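*Notes for the October swap meet talk. Mic is on the left side of the stage, start at 6, leave time for questions!*

# Cleaning out the bulk box

**Opening**

Hi everybody, thanks for coming in from the trade tables, I know that's a sacrifice. (Wait for people to sit. Wave at Kazue.)

I'm talking about bulk tonight. Commons, uncommons, the holos that go for pocket change, all the stuff left over after you pull the one card you wanted. I play and collect Doladau, so my stories are Doladau stories, but you can swap in whatever game you like and it'll still work.

Quick show of hands: who has a shoebox of cards at home they haven't opened in a year? Okay, who has a closet of them? Right, you're my people.

**How I got into this mess**

I bought a 1000-card lot from Vsevolod Demchenko because I wanted one foil from the Solar set. One! He threw in the rest and I carried it home feeling like a genius. Then it sat under my desk, and I kept kicking it, and every time I needed a common for a deck I bought a new copy online and paid shipping on it while the same card was probably down there by my feet.

(Pause here, people usually laugh. If they don't, move on fast.)

**The sort**

First pass is by set, and that's all. Don't read the cards. I mean it, you'll start reading the flavor text and it'll be midnight. Look at the symbol, put it in the pile.

Second pass is by color inside the set, then by card number. I do 200 cards at a sitting, usually with a ball game on, and then I stop. I tried doing the whole box in one evening and put a whole stack of Kudo promos in with the Urari starters. Took me longer to fix than to sort.

Bring up the row box and show the dividers. Mine are cut from cereal boxes, and the tabs stick up enough to write on.

- keep up to a playset of anything you might play
- extras go in the trade row
- bent, sticky or chewed ones go in the kids' bag (ask if anyone here teaches, I've got a full bag in the car)

**Checking for the good ones**

You will miss things. Shota Ikeda went through my "finished" trade row and found two reverse foils and an early printing of a Solar common with the old border. I'd had my hands on all of them. So get a friend to look before you sell, and I'd pick a friend who collects a different era than you do, they notice different things.

(There are two Shotas in the club, say the last name! Shota Koyama will be sitting up front and he'll take the credit.)

Prices: look up sold listings and skip the asking prices. Anybody can ask anything. If the last few sales are all over the place, go with a low one and be glad it's gone.

**Selling it**

Three ways I've done it:

1. Whole lot to a shop. Fast, pays the least, you walk out with your hands free.
2. Set bundles online. Better money, way more tape.
3. Table at a meet like this one. My favorite, you get to talk to people.

For bundles, say what's in there and say it plainly. "Mostly commons, light play, some duplicates" has never lost me a sale. Nesma Abdel Rahman has bought from me six times now and she told me she came back because the first box matched the listing. (She may be here, check before telling the story about the upside-down toploaders.)

Pack them snug. Team bags, then a piece of cardboard on each side, painter's tape so the buyer can peel it off. Regular tape on a sleeve makes me want to cry.

**Last bit: photos**
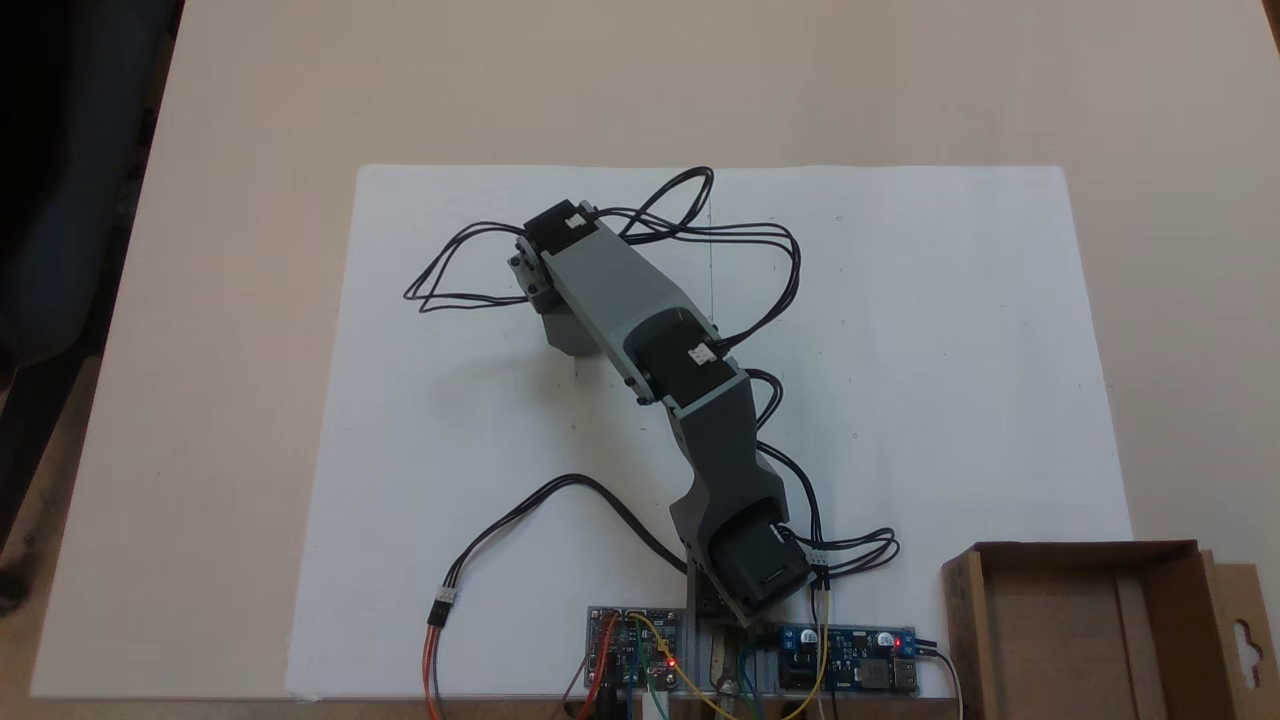 Bulk photos can be quick, and people get way too fancy about them. Lay the cards out in rows, faces up, one shot for each row, and get the corners sharp. Skip the playmat with the dragon on it, it fights with the card borders. A big sheet of white paper over most of a light tabletop, the way it is in this picture, makes a nice plain backdrop, and you can pencil your row numbers right on the paper. Put the worn cards in the first photo too. Okay, questions, and then I've got trade rows open at my table until they turn the lights off!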